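Notes from the Brusis indoor bowls league, posted as we go.

**1/** The winter league starts Sunday at the Zimik hall. Doors open at 9, first ends at 9:30. Flat shoes only, please. The carpet was relaid in February and heels mark it.

**2/** We have 23 pairs signed up, which means one bye each round. If you draw the bye you get two points and no shot difference. Same rule as last season.

**3/** Entry money stands at 405 dollars. Of that, 233 goes to hall rent and the rest to prizes and tea.

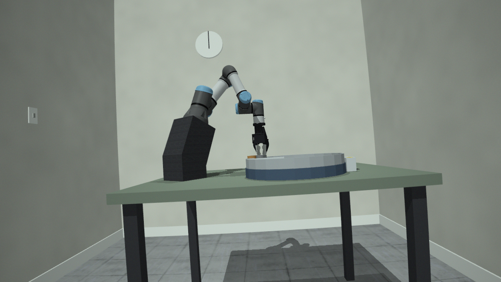

Gijs Hendriks asked whether a pair can swap leads between ends. No. You can swap between games, but tell the scorer before the jack is rolled.

**4/** On measuring: if both skips agree, there is no need to call anyone over. If they don't, leave every bowl where it is and raise a hand. Last year two games had to be replayed over bowls that got picked up too soon.

**5/** Spare bowls are in the cupboard by the kitchen, sizes 0 to 4. Put sets back together. We are still one short of a full size 2 set, so check your bags.

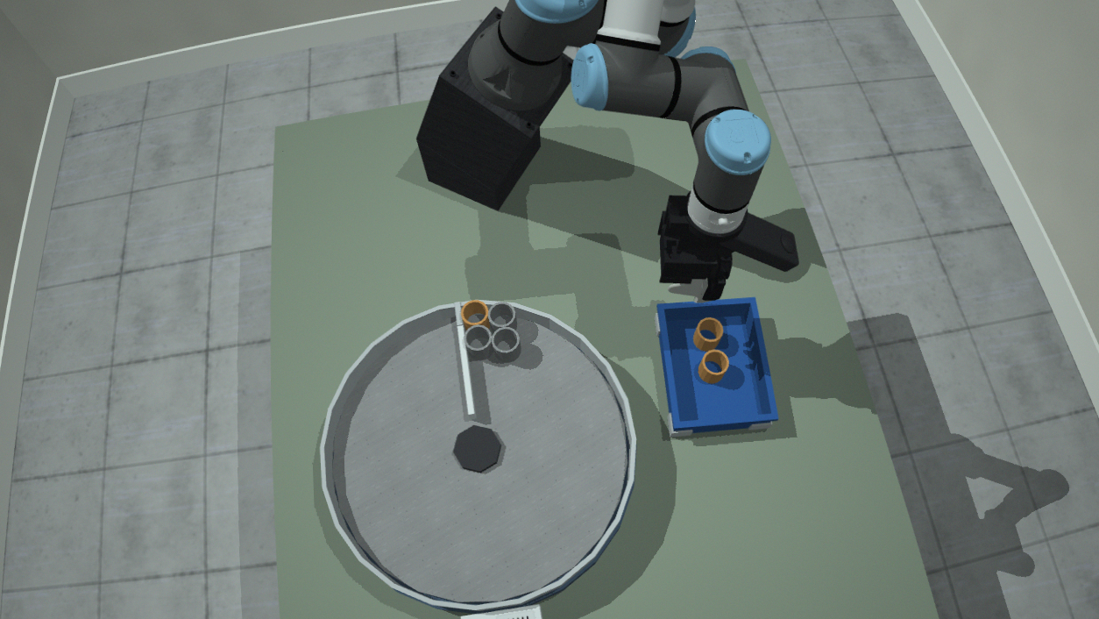
## Away matches

**6/** First away match is at Nurnus. Their carpet is slower than ours, so get there early for a few practice ends. Định Đào has two seats free in the car and leaves from the hall lot at 8.

**7/** Phan have asked to move our second match back a week. I said yes. New fixture sheet goes up on the door tonight.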